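Equipment planning: second two-arm bench, budget and lead items

Requests for the next equipment round close at the end of August, and the automation group has put in for one item only: a second two-arm bench to the same pattern as the one now in use. The notes below set out what has been costed, what has been left out, and what we still need from other groups before the form goes to Ľubica Tichý in purchasing.

The case for a second bench is scheduling. The present one is booked for handling work on small electrical goods, mainly power strips and plug adapters, and each change of task means new fixtures, a check of the cameras and a fresh set of reach limits. Toivo Tuominen kept the log for the last quarter and found that changeovers took up 14 working days. A second bench would let us leave one set up for the electrical goods and use the other for the packing trials that Rutus has asked for.

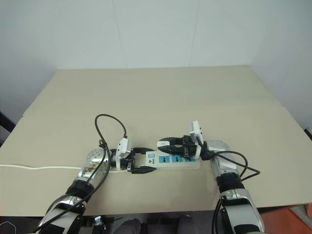 Both arms are priced as a pair from Drerberg. We asked for single-arm prices as well, but the saving disappears once the mounting frame and controller are added, and most of the tasks on our list need one side of the part held while the other is worked on. The pair comes with parallel grippers. Fingers are treated as consumables in the budget and sit on a separate line, as do the pads, which wear faster.

The wrist cameras are the line most likely to be cut by a reader who has not used the bench, so a word on them. Each arm needs one. A fixed camera over the table loses sight of the contact point as soon as a gripper comes across the part, and for plug and socket work the contact point is what matters. Corow can supply the modules with mounting plates. The quote is for 2 modules plus one spare, and the spare should stay in.

Cabling was under-budgeted last time. The camera cables have to be long enough to leave a free loop at the wrist, otherwise the joint pulls on the connector at the end of its travel. We bought standard lengths, found them short, and paid twice. The new request includes the longer cable from the start, along with clips for the forearm and a set of spare connectors.

Amounts so far, in euros and without tax:

Spare fingers and pads, first year: 800
Camera modules, plates, long cables and clips: 3577
Arms, grippers, controller and frame: on the Drerberg quote, held by Přemysl Bartoš
Tabletop and supports: to be made in the workshop, materials only

The tabletop needs some thought. A pale matt surface has worked well for us and we intend to repeat it, though white goods on a pale board do give the vision software less contrast than we would like. Arnel Bañez has suggested a darker removable mat for those jobs. It costs very little and can be bought from the general stores budget, so it does not appear on the form.
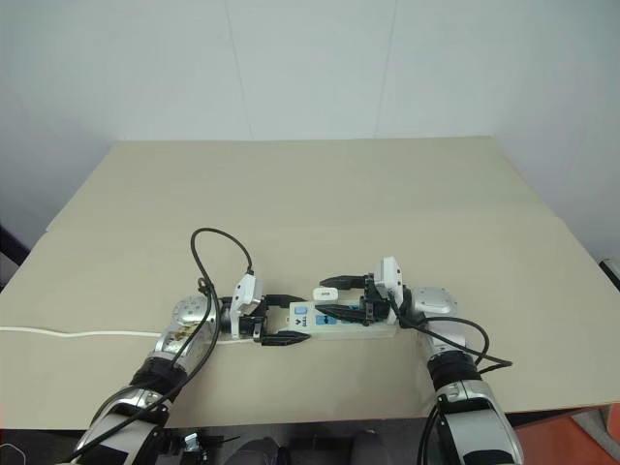

Floor space is the open question. The frame itself is small, but the arms swing wide at the elbow, and the loops of cable add to that. Ludmila Murín has measured the bay next to the goods lift and it will take the bench with a clear walkway on one side only. The safety rules ask for two. Either the shelving comes out or we look at the room behind the test lab, where the power supply would need an extra circuit. An electrician's price for that circuit has been requested from Říha and had not come back when this issue was put together.

Running costs are modest and should come from the group's normal allowance. Allow for one service visit a year per arm after the warranty ends, finger replacement as above, and test parts. The last of these is easy to forget. Power strips and adapters that have been gripped, dropped and plugged many times cannot go back into stock -- they have to be bought as scrap and booked that way.

Delivery is quoted at two months from order for the arms and rather less for everything else. The workshop would like the drawings for the tabletop before the order is placed, so that the bolt pattern can be checked against the frame.

Groups that expect to use the second bench should send Přemysl Bartoš the size and weight of the parts they want handled, the number of days needed, and any fixture they already own. Parts heavier than the arm's rated load at full reach will need a separate discussion, as the larger model is in a different price band and would not fit either room.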